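Chapter 3
Planning and Budgeting for Handling Equipment

After working through this chapter you should be able to write a task list for a handling cell, separate purchase cost from operating cost, and compare two supplier quotes on equal terms.

3.1 Start from the parts

Equipment budgets tend to go wrong before a supplier is called. The buyer picks an arm by reach and payload, then looks for a gripper that fits the flange. The order should be reversed. List the objects to be handled, note the shape, surface and weight of each, and choose the jaws first. The running case in this chapter is Brekovis, a small packing firm in Bragança that received quotes from two suppliers, Illero and Farer. Its list held around 200 items, most of them household goods with curved or glossy surfaces.

A domed plastic bottle lid is a useful test item. It has little flat area for the jaws to meet, and a carrying handle and spout limit the directions of approach. Padded jaws that close on the sides of the lid avoid both features.
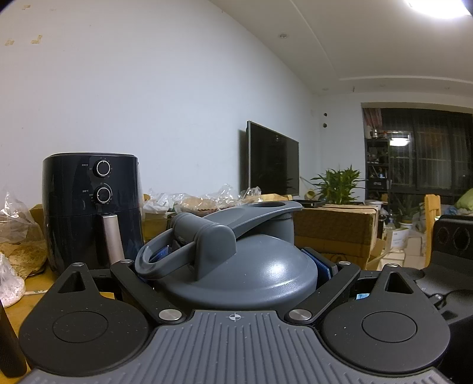 Pads are consumables and belong in the operating budget, along with screws, cables and spare linkage parts. Brekovis entered them under purchase cost in its first draft, and the Farer quote, which included 3 spare sets, looked more expensive than it was. Table 3.2 restates both quotes with consumables moved to a separate line.

Installation, training and downtime are treated in Section 3.2. Readers already familiar with depreciation schedules may go directly to Section 3.3.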